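Kapitel 4
Wohin mit dem Preis? Grundlagen der Preisbildung im Einzelhandel

Als ich mit neunzehn im Getränkemarkt meiner Tante angefangen habe, durfte ich nach zwei Wochen die Preisschilder schreiben. Ich war furchtbar stolz und habe alles falsch gemacht! Ich nahm den Einkaufspreis, schlug etwas drauf, das sich nett anfühlte, und fertig war das Schild. Meine Tante hat sich das eine Weile angesehen und mich dann gefragt, wer eigentlich die Kühlung bezahlt.

Mit dieser Frage fängt das Kapitel an. Bisher haben wir über Märkte gesprochen, als wären Preise einfach da -- zwei Kurven kreuzen sich, und irgendwo in der Mitte steht eine Zahl. Im Laden muss diese Zahl aber jemand festlegen, meistens morgens um halb sieben und mit kaltem Kaffee in der Hand.

Nehmen wir die Limonade von Purasar, die uns durch das ganze Kapitel begleiten wird. Der Großhändler Viston verkauft die Dose für 78 Cent an den Laden, bei einer Abnahme von 3000 Stück. Wer nur 2000 nimmt, zahlt mehr pro Dose, hat dafür aber weniger Geld im Lager liegen (und weniger Sorgen, wenn der Sommer verregnet ist).
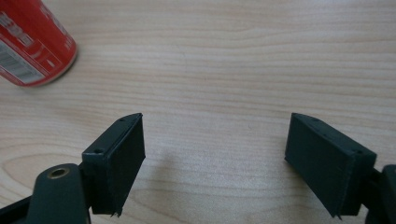 Was gehört außer dem Einkaufspreis noch in die Kalkulation? Alle Kosten, die der Verkauf verursacht: Miete, Strom, Löhne, Schwund, dazu ein Zuschlag für den Gewinn und am Ende die Umsatzsteuer. Das Pfand rechnen wir getrennt, es läuft nur durch die Kasse durch.

Biljana Radonjić, bei der ich später Handelsbetriebslehre gehört habe, ließ uns dafür immer zwei Läden vergleichen. Vukčević liegt am Bahnhof, zahlt eine hohe Miete und hat bis Mitternacht offen. Desau liegt im Wohngebiet und macht um sechs zu. Gleiche Dose, gleicher Lieferant -- und trotzdem zwei Preise, die beide vernünftig sind.

In Abschnitt 4.1 stellen wir für beide Läden die Handelskalkulation auf, Zeile für Zeile. Danach geht es um Preisschwellen und um die Frage, wie empfindlich Kunden auf zehn Cent mehr reagieren. Legt euch einen Taschenrechner hin und schlagt noch einmal die Elastizität aus Kapitel 3 nach, die brauchen wir gleich auf der nächsten Seite.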